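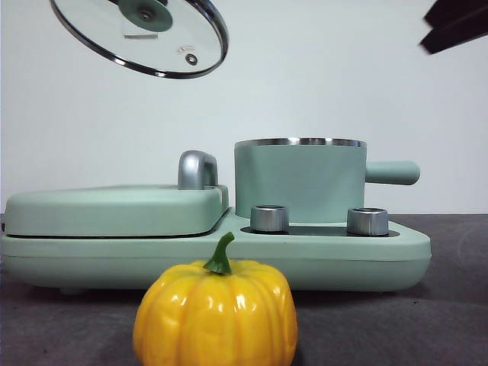

# Revside Demonstration Cart

The Revside Demonstration Cart is a mobile storage and preparation unit for cooking classes, residential care kitchens, and community programs in which one set of equipment serves several rooms. It is built to order by Rorkilen and supplied to institutional customers through the Delidwood equipment office.

The cart carries cookware, small countertop appliances, and dry goods between a central store and the room where they are to be used. Most customers keep one cart for each teaching group and stock it from a fixed list, so that an instructor may collect it complete and return it in the same condition.

## Construction

The body is welded steel with a powder-coated finish in white or slate. The top is a removable stainless-steel tray with a raised lip on three sides; the fourth side is left open so that crumbs and peelings may be wiped directly into a pan. Two drawers sit beneath the top, followed by an open shelf and a closed lower compartment with a keyed latch. Both drawers open fully.

All four casters swivel. The rear pair are fitted with foot brakes, which must be set before any item is lifted from the lower compartment. A push handle is mounted at one end and may be moved to the other end at the time of ordering.

## Specifications

| Item | Value |
|---|---|
| Overall length | 41 inches |
| Weight, empty | roughly 80 pounds |
| Maximum load, lower compartment | 80 pounds |
| Drawers | 2 |
| Finish | White or slate |
| Assembly | Delivered assembled, except for the push handle |

The cart has no electrical outlets. Appliances carried on it are to be set on a fixed counter and connected to a wall outlet in the usual way. Extension cords may not be attached to the frame of the cart.

## Storing cookware

Customers often ask how pots and lids should be arranged. Lids are kept upright in the slotted rack on the open shelf, with the knobs facing the same direction. Long-handled pots are placed in the closed compartment with the handles pointing toward the rear, away from the door. Appliance bases travel in the lower compartment as well, with their cords wrapped and secured.
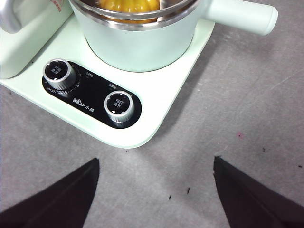
*Mint-green pot with a long handle, on its appliance base. Cookware is not included with the cart.*

Drawer dividers are supplied for utensils and measuring cups. They lift out without tools. Knives should be stored in the separate blade insert, which locks into the upper drawer and is listed under accessories.

## Accessories

- Blade insert for the upper drawer
- Additional lid rack
- Clear front panel for the open shelf
- Replacement casters, sold in pairs
- Inventory card holder, mounted on the handle end

The clear front panel cannot be fitted to carts that already carry an additional lid rack. Customers who require both should contact the equipment office before ordering.

## Cleaning

The tray and dividers may be washed in a commercial dishwasher. The body should be wiped down with mild detergent and dried by hand. Abrasive pads will mark the coating, and damage of this kind is not covered by the warranty. Casters should be checked for string and hair at the end of each term - a blocked caster is the most common reason for a service request.

## Ordering and service

Carts are made in two production runs each year. Orders for the November run are confirmed in writing once the finish and the handle position have been settled. Changes cannot be accepted after that point.

Orders and quotations: Houda Ezzat, Delidwood equipment office

Service requests and spare parts: Joonas Honkanen, Rorkilen

Page revised February 24, 2023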